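I figured the Endcombe robotics club would be building something that fights. Give teenagers a motorized arm and a budget of $2,000, and what would you expect? What they wanted, though, was a robot that could handle a school bag, clips and danglers and all.

The club has 15 members, and by the time I'd found a chair three of them were already arguing about grip force. I loved it immediately! 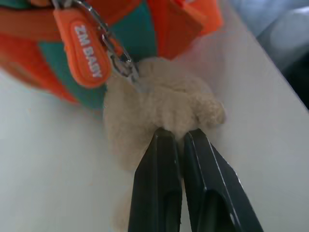
The gripper takes hold of the fleece beside an orange and teal bag. Photo: Nestor Tan

Soft stuff is the hard part, they told me. A block stays the shape it is – fleece squashes, folds and slides off sideways. Their arm, named Makori after a long vote I was not allowed to hear about, gets 28 tries per session, and every one goes in a notebook. The best score so far is nine clean pickups. I asked if I could drive. I scored zero, and someone very kindly wrote that down too.

They'll be showing Makori at the Tedska meet in March, and they're still arguing about the fingertips.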